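Home | Science at Home | Food | Ask Us

How a Refrigerator Keeps Things Cold
By Wing-yan Fang
October 31, 2025

Put your hand on the side of a refrigerator and it may feel a little warm. That seems strange for a machine whose job is to keep food cold. The warmth is a clue to how it works.

A refrigerator does not make cold. It takes heat out of the air inside and moves it to the air in the room. To do this it uses a special fluid that runs through long, thin tubes. Inside the refrigerator, the fluid turns into a gas and soaks up heat. Then a pump called a compressor squeezes the gas and pushes it into tubes on the outside. There the gas gives up its heat and turns back into a liquid. Then it goes around again. The humming sound you hear at night is usually the compressor.
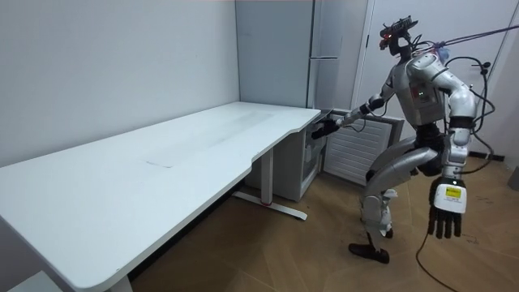

Where you put a refrigerator matters. The heat it takes out of your food has to go somewhere, so most models need a gap behind them or vents that stay clear. Furniture can go nearby if there is still room for air to move. A tall refrigerator can stand at the end of a long desk, for example, with a small cabinet tucked under the desktop. Just don't push boxes or blankets into the space where the warm air comes out. The booklet that comes with the refrigerator tells you how much space it needs.

What happens to a drink left out?

Heat always moves from a warmer thing to a cooler thing. Take a cold bottle out of the refrigerator and set it on a desk, and heat from the room starts moving into it right away. It keeps moving until the bottle and the room are the same temperature. A small bottle warms up faster than a big one. Plastic slows the heat down a little, but it can't stop it.
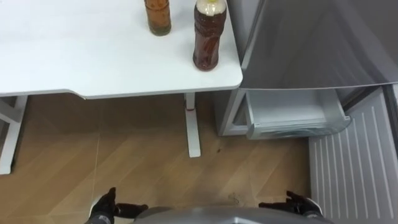

Why does the bottle get wet?

The air around you holds water you can't see, called water vapor. When the vapor touches a cold bottle, it cools and turns into tiny drops. This is called condensation. On a humid day a cold bottle can leave a ring of water on a table – a coaster will catch it. A bottle that is already as warm as the room stays dry on the outside, whether it holds tea, juice or plain water.

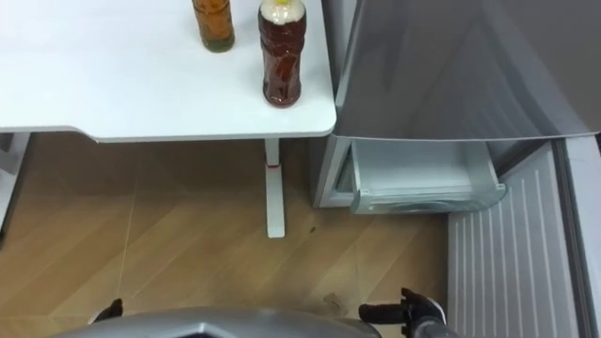
Why is the freezer separate?

Frozen food has to be much colder than milk or lettuce, so it gets its own space. Some refrigerators have the freezer at the top. Others have it at the bottom, often as a drawer that slides out. Cold air is heavier than warm air, so it tends to sink. A drawer with tall sides holds on to some of its cold air when you pull it open.
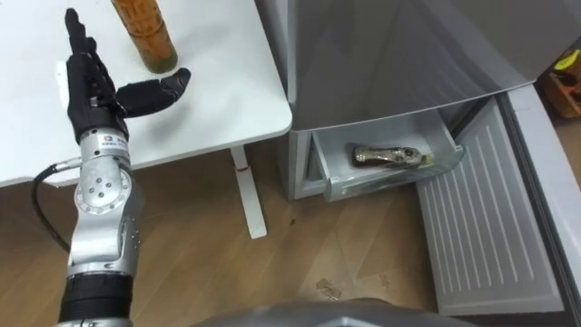 Even so, warm air gets in every time, and the compressor has to run longer to move that heat back out. Decide what you want before you open the freezer, and close it all the way when you are done. The soft rubber strip around the edge is called a gasket. It seals the gap, and it works best when it is clean. If crumbs or ice get stuck on it, ask an adult to help you wipe it off.

Contact | Copyright 2025 Skurkach | Back to top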